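Posted in: Workplace Safety > Automation > Checklists

Mobile Manipulator at Laundry Appliances: Pre-Shift Inspection Checklist, With Comments

Lasport Robotics, Brerville test kitchen and laundry
Revision 3
Checked 13 October 2022

Use this list before any powered work with an arm at a front-loading washer or dryer. One sheet per cell, kept on the clipboard by the door. Mark each line OK, FIX or N/A. A FIX in Section A or B stops the shift until it is cleared.

SECTION A. AREA

A1. Floor dry and clear inside the taped line. OK
A2. Taped line complete, no lifted corners. FIX
Comment: Tape had lifted at the doorway. Replaced before start and rechecked.
A3. Emergency stop pressed and reset at both stations. OK
Comment: The wall station is stiff. It works, but put in a request for a new button.
A4. Only the operator and the spotter inside the line. OK

SECTION B. ARM AND GRIPPER

B1. Speed limit set to the reduced setting for work inside a drum. OK
B2. Force limit loaded from the laundry profile, not the shelf profile. OK
Comment: The two profiles have nearly the same name in the menu. Read the whole name.
B3. Gripper free of cracks, loose covers and lint. OK
B4. Cables tied back so they cannot hang into a door opening. OK
B5. Battery above 21 percent at the start of each run. OK

SECTION C. APPLIANCE

C1. Door fully open before the gripper goes past the rim. OK
C2. Appliance cannot start a cycle while the gripper is inside the opening. OK
Comment: Tested with the arm parked. Do not test this one with the arm in the drum.
C3. Door latch parts straight and tight. OK
C4. Grilles and filter covers seated. OK
Comment: Look again after every batch of towels.
C5. Indicator lights read and written on the run sheet before reaching in. OK
Comment: Write down what is lit, even if you know what it means.
C6. Top surface clear of bags, paper and small items. FIX
Comment: Raised at the last 2 inspections also. Bags slide on a glossy top and can end up in the opening. Paper covers the edge the head camera uses to line up. Put supplies on the side cart.

SECTION D. DURING THE RUN

D1. Spotter calls "in" and "out" each time the gripper crosses the rim.
D2. No hands in the opening while the arm is enabled, for any reason.
D3. If the gripper touches the rim or a latch part, stop, back out along the same path and log it.
D4. If glare hides the rim in the camera view, stop and change the lights before going on.

Open items: C6, and the stiff button under A3. The Kurian cell uses the same list and should copy both.

COMMENTS (3)

dryer_side
We added a line for pockets. Coins and keys in the drum will chew up a gripper pad.

m.t. in maintenance
Is C2 meant to be done by unplugging? Our washers have a child lock, and people keep counting that as enough.

Lanport night crew
We don't count child lock for C2. We use a switched outlet with a lockout cover. Takes almost 2 minutes and it's worth it.

Lasport Robotics, Brerville | Contact the safety desk | All rights reserved | Back to top
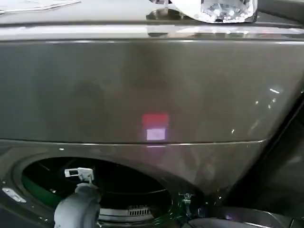

Items C5 and C6: gripper at the drum opening, indicator lit, clear item and paper on top.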